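Clearing a Paper Pileup: Sorting Loose Pages at Home

Loose paper is slow to sort because every sheet has to be looked at. Books can be shelved by size and clothes by drawer, but a printed page looks like every other printed page until you read the top line. The method below is the one I use on my own desk and on other people's. It works for school handouts, manuals, printed emails, recipes and old drafts.

Clear a surface first

Use the floor if the table is small. A hard floor is better than carpet, where sheets slide under each other and corners bend. Close the windows and turn off any fan. If you have a dog, shut the door.

You want enough space to lay out 30 pages without stacking them. Leave a gap on the side nearest you for the finished piles.

Take out the staples and clips

Do this before you start reading. Slide a staple remover in from the back, where the legs are folded over, and the sheet will tear less. Put clips in a cup as you go. If a set of pages belongs together, lay each new set crosswise on the one before it until you get to it.

Spread, then lift one at a time

Tip the pages out and spread them with the flat of your hand. Turn them all face up. Don't try to sort while you spread. Then pick up a single sheet, read the heading or the first two lines, and put it down in its pile. Going through a stack by thumbing the corners seems faster, but thin paper sticks together and you end up filing two sheets as one.

A page of plain paragraphs with no heading takes longest. Look for a page number, a date or a name in the first block of text. If there is nothing, start a pile for strays and move on.
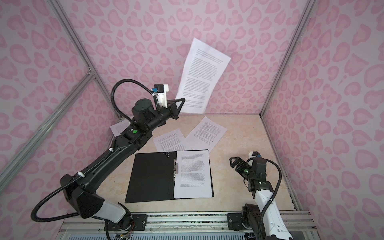

Keep to four piles

Keep, act on, recycle, shred. Strays get a spot of their own to one side and are dealt with at the end, when most of them will match something in the keep pile. My neighbor Obed Alhassan uses seven piles and labels each one with a sticky note. He finishes, but it takes him all evening.

Anything with an account number, a signature or a medical detail goes to shred. If you don't own a shredder, tear the sheet across the number and put the halves in separate bags.

Square up before you file

Hold the pile loosely on its long edge and tap it on the table, then do the same on the short edge. Curled sheets can go under a heavy book overnight, with the curl facing down. Don't iron them. Printer toner can soften and come off on the iron.

Folders and boxes

Plain manila folders do the job. Write on the tab in pencil for the first month, as you will change your mind about the names. A standard file box fills up sooner than you expect, so leave a couple of inches free – a packed box is hard to put anything back into, and the next page ends up on the counter.

For a small room, one box and one tray are enough. New paper goes in the tray. Empty the tray when it reaches the rim.

How often

I do mine twice a year, once in December and once before taxes. The December sort was 39 sheets this time, and 100 the year before, mostly manuals for things I no longer had.

Updated March 25, 2020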